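Sioned Ifans
18/08/2022

Eight years of the diary as of this morning, so you're all going to have to put up with a long thread from me. Get a coffee. It's only about writing down one line a day, but I have a lot of feelings about it and the dog has stopped listening.

That's 2922 days, counting both leap years (I did count both leap years, I was very pleased to have them). Not every one of those days has a line. There are 261 blank ones and I'll get to those, because people always ask and I used to be embarrassed about them.

I started the August I moved to Clillden. I didn't know a soul, the apartment smelled like somebody else's soup, and my aunt mailed me a notebook with a note tucked in that said "just the one line, sweetheart." So I wrote one line. It says: Unpacked forks, no knives. I remember that whole evening from those four words, down to the toast I tore up with my hands.

I'd tried keeping diaries before, the big kind, a page a day with the date printed at the top. I'd do beautifully through the second week and then miss one, and the empty page would sit there looking at me, and then I'd have to put the thing in a drawer. I think I have five of those in my mother's attic.

With one line there isn't room to feel bad. You can do it standing up. I've done it on the edge of the tub, in a parking lot in Penry with the heater running, and once on the back of a pharmacy receipt that I taped in later.

People ask what notebook. The plain Kedska one with the gray cover, ruled, nothing fancy. I tried a very pretty one in year three and I wrote like I was being graded. Went back to the gray one and calmed right down.

And a pencil! I know, I know, ink lasts longer, my cousin tells me so every Thanksgiving. But my oldest pencil lines are still perfectly readable and the pen from year two has gone a sort of weak tea color, so I'm sticking with what I've got.

What to put in the line, though. That took me forever to work out. For the first few months I wrote how I felt, and if you read it back it's just "tired," "okay," "tired," "pretty good day." I can't get one single thing back out of those. I could have been anywhere.

Then one night I was too worn out to have a feeling and I wrote down what the neighbor said over the fence, which was "that tree's going to outlive the lot of us, the way it carries on." And now when I read that one I can hear him. He's moved away since. I would have lost that completely.

So now it's a thing somebody said, or something I ate, or what broke. Prices are surprisingly good too. So is weather, if it was rude enough to mention.

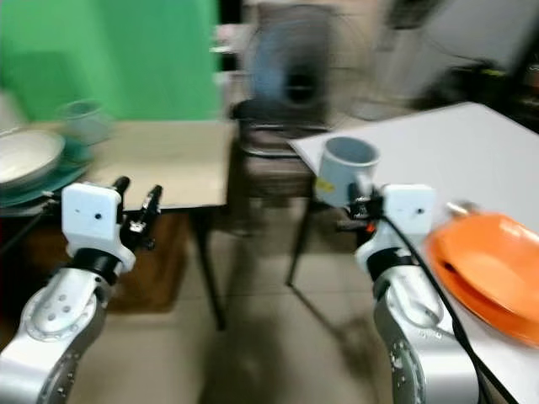
Meirion Prothero asks what I do with the days when nothing at all happened, and says that's where it always falls apart for him: he sits there at bedtime trying to think of something worth keeping, and by then he's half asleep and cross about it.

Meirion, bless you, I know that bedtime crossness so well. My answer is don't do it at bedtime! I did that for the first couple of years and I was always scraping the bottom of the day. Now I write it the next morning while the kettle's on. Whatever is still floating around in my head by breakfast is what goes in.

And the bar is so much lower than you think. I opened a book at random just now to prove it and got "Moved the lamp. Moved it back." I love that one. I know exactly which lamp, and who I was grumbling at on the phone while I moved it.

Okay, the blank days. When I miss one I leave it missing. I used to go back and fill them in from memory, and I can always tell which ones those are, they have a made-up sort of sound to them. Too tidy. So if I skipped it, I skipped it, and the dates just jump.

The longest gap is 60 days and that was when Mom was sick. I couldn't have written a line then if you'd paid me. The first one after it says "Bought stamps." I've looked at that page more than any of the others, and I'm glad I didn't go back and try to fill in what came before it.

Somebody messaged to ask whether I reread. Yes, but only the same date in other years, over breakfast, right after I've written the new one. It takes a minute. I don't sit down and read them straight through. I tried it one winter and it made me feel like I was at my own funeral, a very slow one with a lot of soup.

The same-date thing is such a treat, though. I've found out I get a cold the same week pretty much every year. I've found out I've promised to fix the back gate on a shameful number of occasions. I've also found out that I thought I was never going to like Clillden, and you can sort of watch me come around to it without noticing.

They don't take up much space, either, if that's what's stopping anyone. The fattest one runs to 328 pages and that's only because I was gluing things in that year. Ticket stubs, a feather, a label off some jam from the Lemholm market that I was crazy about and have never been able to find again (if anybody sees it, it's plum, it has a green lid, please, I'm begging).

I quit the gluing, by the way. The book wouldn't close and the glue made the pages crackle. If I want to keep a ticket it goes in a shoebox.

One more thing, and then I'll let you go. A few of you said you'd start in January. Please don't wait for January! Mine starts in the middle of August, on a day when all I had to report was forks. Use the back of a school notebook. Use an envelope, and copy it over when you buy something nicer.

If you do start today, will you tell me your first line? You don't have to explain it. Mine for this morning was "Peaches finally soft, ate two over the sink," and now I'm off to see about that gate.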